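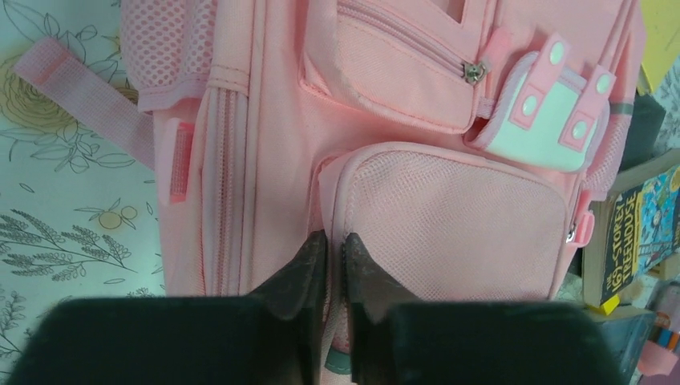
Una has a wrist camera and a new pair of fingers, and for the last few weeks she has been working on zippers. I've had a few emails asking where the build stands after the elbow rebuild in the spring, so I'll go through what changed, what I'd do over, and what is still wrong.

12 shares | 5 comments

For anyone new, Una is the arm I've been building, first in my spare room and since November on a bench at Bendwood, the shared workshop across the river. She's made from extrusion, secondhand motors and a lot of printed parts. She isn't fast. I wanted an arm that could handle soft things, and that has driven most of the choices, good and bad.

The fingers

The old fingers were flat pads. They were fine for blocks and mugs, but on fabric they pushed a fold ahead of them and closed on nothing. I drew a new pair that start out broad and come to an angled wedge at the tip, so the two points meet before anything else does. It took five versions. The first three flexed too much. The fourth was stiff enough but I had the mounting holes mirrored, and I didn't notice until both were bolted on.

The fifth pair has been on ever since. They've picked up scuffs along the edges, mostly from me jogging the arm into the table. I thought about sanding them and decided to leave them alone. If the tips wear down enough to change where they meet, I'll print another pair.

Each finger ended up weighing more than I planned. Between them and the camera bracket I added 151 grams to the end of the arm, and I had to go back and retune the wrist. If you're planning something similar, weigh the end before you pick the wrist motor. I picked the motor first.

The camera

The camera sits at the wrist and looks down the fingers, so the tips are always at the bottom of the picture. I tried it farther back to get a wider view and it was worse. What matters is what's right in front of the tips, and from farther back the fingers hid more of it.

I had trouble with the cable. It ran outside the forearm for a while and caught on things. Lowri Samuel, who has the bench next to mine, gave me a length of braided sleeve and showed me how she routes hers, with a slack loop at the joint and a tie on each side of it. I copied that and haven't had a dropout since.

The controller is a Zutton board, same as before. I know some of you don't like it. I have the spare and I know its faults.

Why a backpack

I wanted one object with many kinds of small hard parts on it, in soft surroundings. A kid's backpack is good for that. The pink one has zippers in several places, mesh pockets, straps, snaps and a hook-and-loop tab, and the pulls on the zippers aren't all the same. The one on the upper front pocket is small and silver and hangs near the right end of the seam, which makes it a hard target for two wedges.

It lies on a printed cloth with flowers and leaves on it. Plain cloth made things too easy for the vision side. With a busy pattern the program has to find the bag properly, and it turned up two bugs in the first hour that I would have missed for months. I also leave other things lying near the bag, books and so on, for the same reason.

What goes wrong most is depth. The camera can place a zipper pull sideways pretty well. It's poor at telling how far down it is, and the fabric bulges. A padded pocket rises between seams and sinks at them, so the height I measured at the seam is wrong an inch away. I now come in slowly with the fingers open, stop short, look again, and then go the rest of the way.
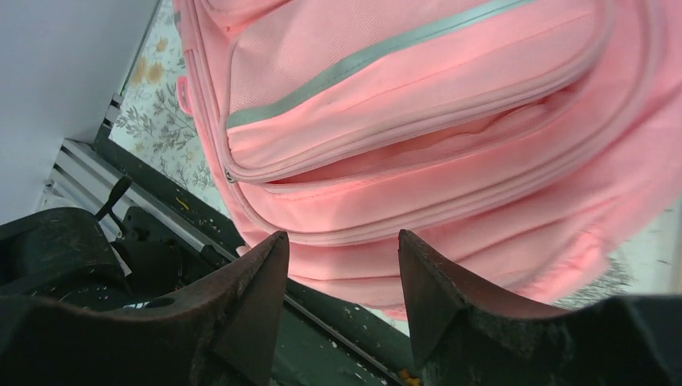 The rail

The slotted rail came from Cieślak, a surplus place I've bought from before. It was sold as a cut end and I paid 130 for it, shipping included. It's more rail than I need and I'm glad of it. The old frame was two shorter lengths joined in the middle, and whatever I did with the joint, there was a small step there.

I spent most of a Sunday getting it straight. Teresa Zieliński lent me her dial indicator and then stayed to help, which was kind of her, since reading the dial and turning the screws at the same time takes three hands. We'd snug one end, find the other had moved, back off and start over. The trick, according to Teresa, is to leave every screw loose enough to slide and tighten from the middle out. I had been working from one end. After that it went quickly.

The dark surface beside it needs a wipe down. Little white flecks get everywhere at Bendwood. I've started covering Una when I leave for the night.

What's still wrong

The gripper has no force sensing. I read motor current and guess. With a stiff zipper the guess is all right. With mesh, the fingers can be holding a good handful of it before the current changes at all, and by then the arm is dragging the bag.

The wrist retune also left a slight buzz at low speed. It only shows up in one position. I've checked the belt and the bearing and found nothing. I suspect the bracket, and I'll try a thicker one before I touch the tuning again.

The finger files are done except for the hole spacing, which I want to change so they fit the more common gripper base. When that's finished I'll put them up with the bracket.

Posted in: Una, workshop
5 comments | Share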